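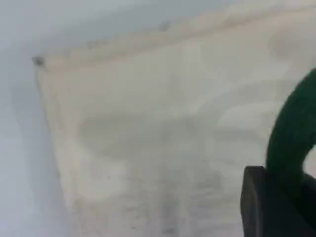

There's a lane in Jarkadley that smells of wet wool and onions every November, and I can't think of a nicer place to spend a morning. Walk past the bakery, duck under the low arch and you come out at Caron, a dye house that still gets most of its colour from plants.

The onion skins come from the school kitchen (sacks of them!) and give anything from pale straw to a deep, toasty orange. Walnut husks make the browns. Madder root, grown in 10 raised beds behind the shed, makes a red so warm you want to eat it. Each pot behaves in its own way, and the same recipe can come out pink one week and brick the next – the local water is hard, and madder loves it.

I had a go with a linen tea towel. You soak it in alum first, then leave it in the pot and try very hard not to poke it. I poked it. Mine is now a blotchy gold and hangs proudly by my cooker.

Caron dyes about 900 skeins a year, most of them for Fitia, the knitting shop on the square, where they sit in big open baskets and sell out well before Christmas. Go early, and ask to see the shade book by the till, which has snippets going back years, with notes in pencil about rain, rust and one very unlucky batch of nettles.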